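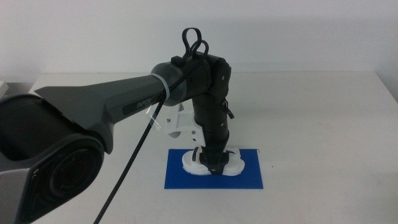
*Figure 1. Arm at Station 2, gripper on a white plastic part over the blue mat.*

**Progress report: part handling cell, Cestport site**
Prepared for: Namura, Workplace Automation Fund
Prepared by: Nhàn Tôn
April 1, 2024

## 1. Status

Station 2 has moved from supervised trials to daily use on the day shift. Station 1 remains manual and serves as the comparison line. Work on the Netosden scheduling link is behind plan and is covered in section 4.

## 2. Throughput and interventions

The target in the grant agreement is 240 parts per shift. Station 2 now handles 200. In the last full shift before this report, an operator had to step in six times, in most cases to reset a part that had been picked off center. Each stop is logged at the station with a cause code. Codes are assigned by the operator, and two of them overlap; the list will be revised before the next period.

Cycle time is not the limiting factor. Most of the lost time is in restarts. After a stop, the arm returns to its open position over the table and waits for a release from the operator, who may be at another station.

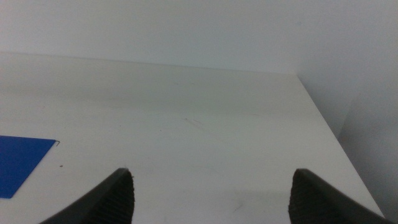
The table surface is wiped at the start of each shift and after each stop. This was added to the operator checklist at the request of the day shift, who found that small debris near the mat was being carried over from one run to the next. The same checklist now covers gripper pad wear and cable routing.

## 3. Effect on staff

No positions have been removed. The two operators who placed parts by hand at Station 2 now split their time between inspection and restarts. Both report less wrist strain. Both also report that the work is harder to pace — a restart can come in the middle of an inspection batch, and the batch then has to be counted again.

Thảo Đỗ ran the operator training. Of the 89 hours budgeted, most went to recovery from stops, with little left for teaching new positions. Operators can adjust a stored pick position but cannot yet add one. Until they can, any change of part has to wait for an engineer. Job descriptions have not been updated to match the new duties, and the pay grade question raised by the day shift is still open with site management.

## 4. Open items

- Netosden link: stop codes are still copied over by hand at shift end.
- Spare gripper pads: on order from Đoàn, no delivery date confirmed.
- Restart alert: a light at the inspection bench is approved but not installed.
- Night shift: start moved to June, pending the alert and a second round of training.

No change to the total budget is requested. We ask for approval to move unspent travel funds to training hours.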